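床タイルの目地を掃除して、詰め直すまで

目地というものは、ある日いきなり黒くなるわけではない。毎日少しずつ黒くなり、住人の目も毎日少しずつ慣れていく。うちの場合、冷蔵庫を買い替えるときに古いのをどかしたら、その下の目地が薄いベージュだった。入居して13年、ずっと「焦げ茶の目地を選んだ前の住人は趣味がいい」と思っていたのである。

このページは、台所や玄関のような室内の床タイルを対象に、目地の掃除と、掃除では済まなくなった部分の詰め直しを書いたものだ。浴室の床は防水の事情が絡むので扱わない。賃貸の人は、詰め直しの章に入る前に管理会社へ電話を一本入れること。

最初に見分けること

掃除で済むのか、詰め直しが要るのか。まず竹串か爪楊枝で目地を軽くこする。表面の黒いものが削れて下から明るい色が出てくるなら、汚れである。砂のような粉がぼろぼろ出てくるなら、目地材そのものが傷んでいる。串がすっと奥まで入ってしまったら、そこにはもう目地がなく、長年のパンくずが代役を務めていただけだ。

次にタイルを叩く。ドライバーの柄で、一枚ずつ、軽く。中身の詰まった音なら問題ない。一枚だけ軽い、太鼓めいた音がするなら、下地から浮いている可能性が高い。浮いたタイルの周りは、いくら丁寧に目地を詰めても、踏むたびに動いてまた割れる。先に貼り直しを考えたほうがいい。私はこの工程を飛ばして同じ場所を二度詰めた。二度目のほうが上手にできて、やはり割れた。

色の記録も取っておく。家具の下など日の当たらない、踏まれない場所の目地が元の色に一番近い。目地材を買いに行くときはその色を基準にする。記憶で選ぶと、たいてい一段明るいものを買ってくる。

洗剤の選び方

床の汚れはだいたい油と泥の合作で、台所なら油が主役、玄関なら泥が主役になる。油には弱アルカリ性の洗剤、色素の沈着には酸素系漂白剤をぬるま湯に溶いたもの。この二つがあれば家庭の床はほとんど片づく。

酸性の洗剤は、セメント系の目地には使わないほうが無難だ。よく落ちるように感じるのは、汚れと一緒に目地の表面も溶けているからである。大理石などの石材ならなおさらで、艶まで一緒に持っていかれる。塩素系の漂白剤と酸性のものを混ぜてはいけないことは、容器の裏に大きな字で書いてある。書いてあるのに毎年誰かがやるので、ここにも書いておく。有毒なガスが出る。時間差で同じ場所に使うのも避けること。 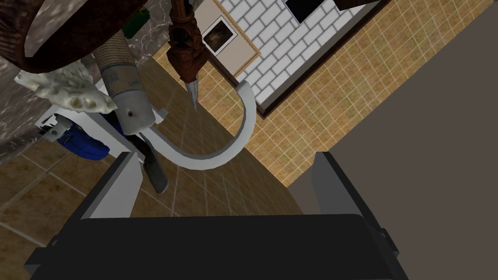

重曹と酢を混ぜて泡を立てるやり方では駄目なのか、とビンドゥ・アイヤーは書いてきた。あの泡を見ていると、どう考えても汚れが浮いてきているように思えるし、家にあるもので済むなら済ませたい、というのである。

気持ちはよくわかる。泡には説得力がある。ただ、重曹はアルカリ、酢は酸なので、混ぜると互いを打ち消して、後に残るのは二酸化炭素の泡と薄い塩の水だ。落ちたように見える分は、その後でブラシを動かした腕の手柄である。重曹を使うなら水で練ってペーストにし、単独で使う。研磨剤としてはそこそこ働く。酢はサラダに使う。

掃除の手順

用意するものは、弱アルカリ性洗剤、酸素系漂白剤の粉末、バケツ二つ、目地用の硬めのナイロンブラシ、雑巾を多め、ゴム手袋、膝当て。膝当ては大げさに聞こえるだろうが、床掃除で最初に音を上げるのは腕よりも膝だ。古いバスマットを畳んだものでもいい。

金属のブラシは使わない。タイルの釉薬に灰色の筋がつき、今度はその筋を落とす方法を検索することになる。

一、掃除機をかける。砂が残ったままブラシをかけると、紙やすりで床を磨いているのと変わらない。

二、目地を真水で湿らせる。乾いた目地は洗剤を奥まで吸い込むので、先に水を吸わせておく。

三、洗剤を塗り、しばらく放置する。待つ時間は容器の表示に従う。ここで待てない人がとても多い。私も待てない。湯を沸かして茶をいれ、飲み終えたら戻る、という決まりを作ってからはうまくいくようになった。

四、ブラシを目地に沿って動かす。円を描くと隣のタイルばかりが綺麗になる。

五、汚れた水を雑巾で吸い取る。乾くまで放っておくと、浮いた汚れは律儀に元の目地へ戻ってくる。バケツが二つ要るのはこのためで、片方は絞る用、もう片方はすすぐ用だ。

六、まだ色が残るところだけ、ぬるま湯に溶いた酸素系漂白剤を置き、同じことを繰り返す。

一度に床全体をやろうとしないこと。私は最初の日、朝から始めて6時間やり、台所の半分が終わったところで立てなくなった。半分だけ明るい床というのは、全部黒い床よりもずっと人目を引く。部屋を区切って、家具で隠れる奥のほうから始めるのがいい。途中でやめても、家具を戻せば世間には知られない。

乾いてから判断する

濡れた目地は濃く見える。洗った直後に「落ちていない」と落ち込むのは早い。一晩おいて朝の光で見る。逆に、朝の光で見てまだ黒いなら、それは本当に黒い。もう一度洗うか、次の章へ進む。

詰め直しの準備

目地材はセメント系の粉末を前提にする。目地の幅によって、砂の入っていない細目地用と、砂入りの太目地用がある。袋に対応する幅が書いてあるので、定規を当てて測ってから買いに行く。大きなタイルの床と小さなタイルの床が隣り合っている家では、目地の幅が両方で違うことがあり、片方だけ測って店に行くと二往復になる。

古い目地を削る道具は、手動の目地削りが1,000円でお釣りがくる。電動工具に専用の刃をつければ速いが、速いということはタイルの角を欠くのも速い。初めての人には手動を勧める。ブレーキをかけようと思った時点で、もう止まっているのが手動のいいところだ。

粉塵が出るので防塵マスクと保護めがねをつけ、窓を開ける。隣の部屋との境にはシートを垂らす。これを省くと、本棚の上の埃がその後しばらく目地の色になる。

壁際については別に考える必要がある。床と壁がぶつかる角、それから違う種類の床材どうしの境目は、建物の動きを逃がすところなので、硬いセメント系の目地で固めるとひびが入りやすい。こういう場所には弾力のあるシーリング材を使う。
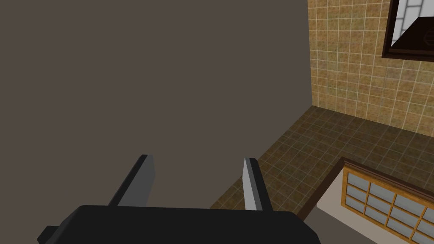 シーリング材は目地材と同系の色のものを選び、施工は目地がすっかり固まってからにする。両側にマスキングテープを貼り、充填し、へらで一息にならし、表面が固まり出す前にテープをはがす。一息に、というのが肝心で、途中で出来栄えを確かめようと手を止めると、止めたところに必ず段がつく。つい指でならしたくなるが、その指はその後、家中のドアノブを触る。

詰め直しの手順

削る深さは、タイルの厚みの三分の二を目安にする。表面を薄く削っただけのところに新しい目地を載せても、薄皮のようにはがれてくる。削り終えたら掃除機で粉をすっかり吸い取り、固く絞ったスポンジで溝の中を拭く。水たまりは残さない。

粉に水を加えて練る。水の量は袋の表示を守ること。緩いほうが塗りやすいので水を足したくなるのだが、水が多い目地は乾くと痩せて、色むらになり、弱い。練ったら数分寝かせ、もう一度軽く練る。硬さは歯磨き粉くらいがいい。練る量は少なめにする。私は一袋全部を一度に練り、最後の三分の一をバケツの形のまま処分した。いまは庭で植木鉢の台になっている。

ゴムごてに目地材を取り、目地に対して斜めに動かしながら、溝の底まで押し込む。平行に動かすと、こての縁が溝に落ちて、せっかく入れたものをすくい出してしまう。押し込んだら、こてを立てて余分を切り取る。

少し置いて、表面が指につかなくなったころに、固く絞ったスポンジで拭く。これも斜めに、軽く。スポンジは一拭きごとに面を替え、こまめにすすぐ。ここで仕上がりが決まるのに、ここで疲れがピークに来る。一人でやるなら、一度に詰める範囲はタイル32枚までにしておくといい。大きなタイルでの話で、小さいものが並ぶ床なら面積で合わせる。私の集中力から逆算した数字なので、自信のある人は増やして構わない。

乾くとタイルの上に白っぽい膜が出る。失敗したわけではないので慌てないこと。乾いた柔らかい布で磨けば取れる。翌週まで放っておくと、なかなか取れなくなる。

養生と仕上げ

一晩は踏まない。家族がいるなら、通れない場所と時間を紙に書いて貼る。口で言っただけでは、夜中に水を飲みに来る人には届かない。猫には紙も届かないので、戸を閉める。うちの台所の隅には、一か所だけ肉球の形にへこんだ目地がある。

三日ほどおいて乾いたら、浸透性の目地用シーラーを塗る。先ほどのシーリング材と名前が似ていて、売り場でも隣に並んでいることがあるが、別のものだ。シーラーは液体で、目地に染み込んで油や水をはじく。細い刷毛で目地だけに塗り、タイルについた分は乾く前に拭き取る。塗れたかどうかは、翌日に水を一滴落としてみればわかる。玉になれば効いている。すぐに染みて色が濃くなるようなら、もう一度塗る。

その後の手入れ

普段は掃除機と、固く絞ったモップでいい。モップの水が濁ったら替える。濁った水で床を拭くというのは、汚れを目地へ均等に配って歩く作業になる。油をこぼしたらその日のうちに拭く。年に一度、12月の大掃除のついでに水滴の試験をして、はじかなくなった通り道の部分だけシーラーを塗り足す。流しの前と冷蔵庫の前が先に駄目になるはずだ。

余った粉の目地材は、湿気を吸わないように密閉容器に入れ、色の品番を書いた紙を一緒に入れておく。数年もたつと粉のほうは使えなくなっているかもしれないが、品番は使える。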